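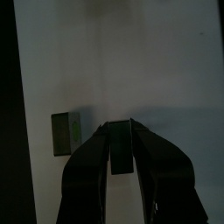 Figure 4. Matte black parts with broad, lightly creased faces. A small bright fleck shows low on the right-hand one.

3.2 What respondents mean by "black"

Paint catalogs treat black as a solved problem. The Riltitz card lists 19 of them, and the people who wrote its names had clearly run out of night-related nouns by the second row. We wanted to know whether buyers draw the same lines.

Respondents in Pestunport were given the full card and asked to sort it into as many piles as they liked. Most made 4. The piles had little to do with the printed order and a good deal to do with shine: a dull black with a brown cast was put beside a dull black with a blue cast far more often than beside its own glossy version. Several people sorted by what they would be willing to clean.

The 1170 written comments point the same way. "Soft," "dusty" and "flat" turn up for matte samples, often in the same comment as a complaint about fingerprints. Words for hue are scarce, and where they appear they tend to disagree. One sample was called greenish, purplish and "a normal black" by three members of the same household.

Surface shape complicates matters further. A fold or bevel gives a matte black its lighter patches (Figure 4), and a flat card can't show these. Respondents in Ridau, who were tested in July under shop lighting, often asked to bend the card. We let them. Some 80 cards had to be replaced, a cost the original budget had not foreseen and which is discussed, at more length than the funder may enjoy, in Section 5.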